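Open Textbooks > Home and Consumer Science > Chapter 7

Chapter 7: What a Cleaning Label Can Promise

Walk down the cleaning aisle of any large store and you will be told that almost everything on the shelf is powerful. Powerful compared to what? The label rarely says. This chapter asks you to read such claims the way a suspicious accountant reads an expense report.

Take Ciltine, a bowl cleaner sold with the line "lifts 40 stains in one pass." The maker, Dornomine, tested it on white ceramic squares that had been stained in a lab the day before. A mark that has built up over months in hard water is a different problem, and the test is silent on it.

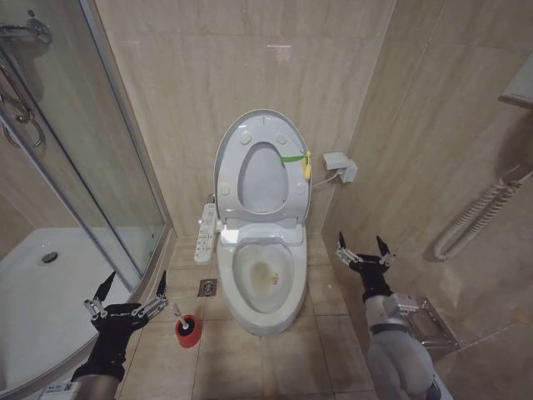 7.1 Who ran the test?

The Herngate survey is often quoted in ads. It asked 148 households whether their bathrooms felt cleaner after switching products. Most said yes. All of them had been given the new product free, and no group was asked to keep using the old one. What the survey measured was mood.

Tyagi's later trial was better planned. It used more than 200 bowls, and the people grading the stains did not know which cleaner had been used. The gap between brands shrank to almost nothing. Scrubbing time mattered far more, a finding that sells very few bottles.

Before reading on, find a cleaning product at home and copy down every claim on its front label. Mark the ones you could check yourself with a brush and a clock.

12 comments | 31 shares

Back to top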